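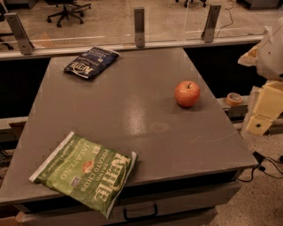
A reviewer on the Tadlow trade counter page wrote that the Mellik top wipes down well enough but wants a coaster under anything hot, and we would agree with that.

Home | Storage | Cabinets | Spares | Basket

Mellik low cabinet, grey-brown top

Made by Sumex for kitchens and break rooms. The top takes crisps, fruit and other dry snacks without a liner. Overall width 100 cm. Supplied flat with 8 fixings – seven are used, one is spare. Adjustable feet are sold separately under the Cruzado name. Wipe with a damp cloth; no bleach.

Comments (3)

Top arrived in March, doors a week later. Both fine.

Does the Cruzado foot fit the older base?

Over 7 kg for the top alone – get a second pair of hands.

Contact | Copyright Sumex | Back to top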